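Clomeck two-hand kit: setting up and daily use

Rosaire Fehr, Workshop tips

The Clomeck kit is a pair of robot hands with fitting brackets, sold for small kitchens and home workshops that already have arms to mount them on. I have had it on loan from Dhillon for 35 days, mostly moving bakery items on and off plates. These are the things I wish had been in the leaflet.

Cover the table first. A plain cloth in one strong colour makes it much easier to judge where the fingers are, and so does a second, darker cloth hung behind. Pull it flat and clip it underneath. Small ripples are fine, but a fold under a plate will tip it.

Go over the screws before the first run of the day. There are a lot of them on the finger brackets and the kit's own driver is too short for the ones nearest the palm. A long-handled Phillips from Jirska fits well. Nip them up and stop there.

Choose a dish with a raised rim. The first job I give any new set-up is one bun, one dish, slow speed. Start with the hand open and bring it in from the side. Coming straight down tends to catch the rim with the lower finger.

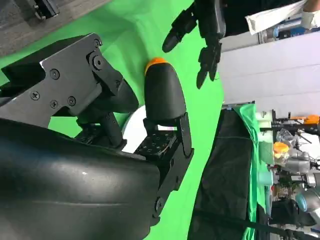
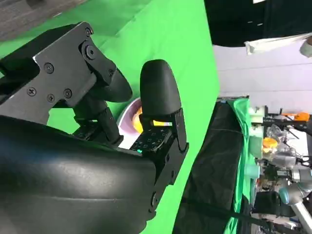
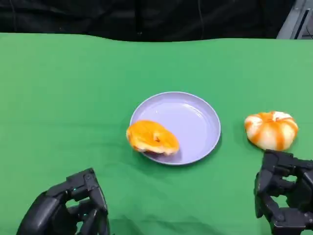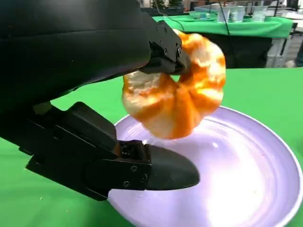

Hands and dish on the green cloth. In the last one an orange-and-white piece is held just above the bowl.

Soft things need less grip than you think. The dial goes up to 200 and I keep it at 35 for anything puffy. Glazed tops slide, so take those by the plain side where you can. If the piece turns in the fingers, put it down and start again – squeezing harder only leaves a dent.

Wipe the fingertips every 10 lifts with a barely damp cloth. Sugar builds up quickly. Never spray cleaner at the hand itself; put it on the cloth. Bellamska wipes are good for the housing but leave a film on the pads.

Keep cables tied back on the side away from the dish. I use 2 reusable ties per arm and check them whenever the table has been moved.

Wash the table cloth on its own at a low temperature. Crumbs hide in the hem.

Is it worth having? For one bun at a time on a tidy table, yes. It is slow, and a person will clear the same tray while the hands are still lining up. The fittings are solid and spare pads can be bought singly. I would not buy it for wet dough or anything with loose icing. Dhillon hires the kit by the week, with collection on a Wednesday, and I would try that before paying for one.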